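Andholm's Old Dance Hall Gets Its Floor Back

Jan 18, 2019

Dancers in Andholm, get your shoes out! The Yeoman Hall on Mill Street opens its doors again next week after eight months of work, and the big news is under your feet. The old maple floor, hidden beneath brown carpet tile since the hall was turned into offices, has been uncovered, patched and sanded from one end to the other.

The hall went up as a ballroom and could hold 552 people on a busy night. Older residents still talk about the band platform, the coat check with its brass numbers and the long line down the steps when a good orchestra came through. Then the dances stopped, the dividers went up and most people under fifty have only ever known the place as somewhere to pay a parking ticket.

Work began last May, when the first strip of carpet came up by the east windows. The crew from Rindar, the flooring firm that won the job, expected to find plywood. They found maple, nearly all of it sound, with old wax packed so hard into the joints that it had to be scraped out by hand.

"I got down on my knees and just laughed," said Abbas Karimi, who ran the job for the city. "We had a price for a new floor sitting on my desk. I put it in a drawer and went to find out who could sand the one we had."

In all, 924 boards were lifted, cleaned and put back. Another 79 were too far gone, mostly along the north wall, where a radiator had leaked for years. The replacements came out of a school gym that was being torn down, and they match so well that Karimi says he has to look for the nail holes to tell which are which.

The sanding took three passes, and then came the argument over finish. Swing dancers wanted it a little slick. The tap class wanted grip. The folk dancers, who turn up in every kind of shoe, wanted something that could take a beating. They settled on a low-sheen oil that can be touched up in patches, so a worn spot by the stage won't mean closing the whole room.

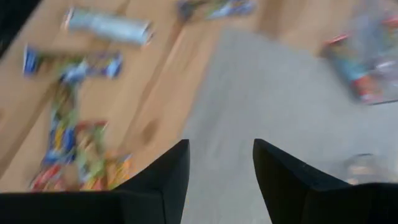
The first public evening is a free open dance with the Mokus Quartet, who play everything from slow waltzes to very fast polkas – pace yourselves. Beginners get a half-hour lesson at 6:30 and the band starts at 7:15. No partner needed. Street shoes are fine if they're clean and dry, but please leave the stiletto heels at home while the oil finishes curing.

Regular classes start the week after, with swing and tap first and a Saturday-style family social once a month if enough people sign up. The hall is also looking for photos, dance cards and posters from the ballroom years for a display in the lobby, and 2,000 copies of a call for old pictures are going out with the library newsletter. Originals will be scanned at the front desk and handed straight back.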